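Bin Picking Cell, Orkow Plant — Progress Report, March
Prepared by Jovita Arriaga for Dean Hollis, Operations

Status

The trial phase is on schedule. The remaining work before the purchase request is gripper selection, cable routing and a firm quote for the bin fixtures. Marina Tsoukalas has taken over the vendor calls from Terence Blackburn, who moved to the Cernberg line last month.

We asked two suppliers for gripper quotes. Julteck has answered in full. Fukuda has sent a price for the gripper but left out the spare fingers, and we have asked for a corrected version. Lead time from Julteck is 14 weeks, so an order placed after the end of April would miss the summer shutdown.
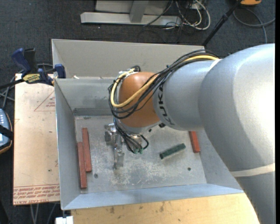 Spending to date is within the approved amount, and the request for the next stage is $4000. Most of it goes to fixtures and cable management. The bin is held at one corner with an Irwin bar clamp, and we want to replace clamping of this kind with a bolted mount before the cell goes to Orkow. The cables over the wrist are bundled and held with ties or tape, with a loop standing up above the ties — a proper dress pack is the largest single line in the request. Test blocks cost us nothing and are left out.

Parts lying close to the bin walls need more trial time. Marina wants to compare both finger designs on those before we commit to one, and I agree with her.

Decisions needed

Approval of the $4000, and a yes or no on ordering spare fingers with the first gripper. Marjorie Bellamy in purchasing needs both by the end of the month to hold the Julteck price.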